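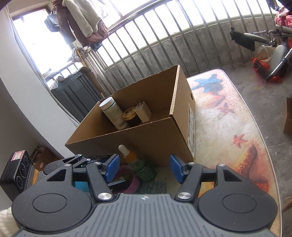 1 min read

Flurnard is a hand-held gripper, a home build I put together with parts from Junbridge. Two linkage arms, blue finger pads, silver rivets at the joints. I do my packing runs on the balcony table, small bottles and jars into a cardboard box, 60 items a session (on a good day!). 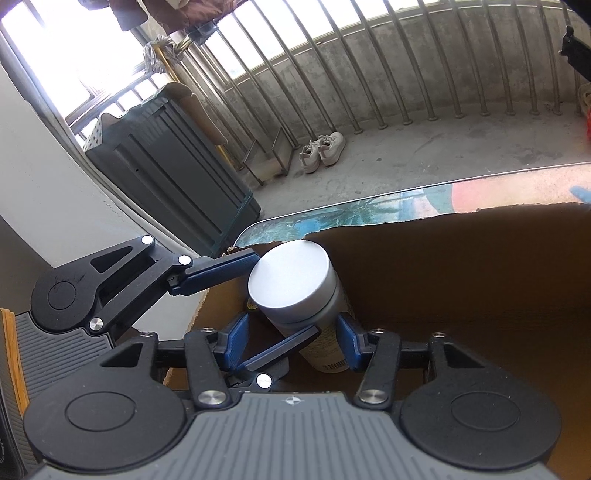

By the Flurnard builder, Greenwood

Cans are my favorite, and two grippers can share one. I'd still like softer pads by October.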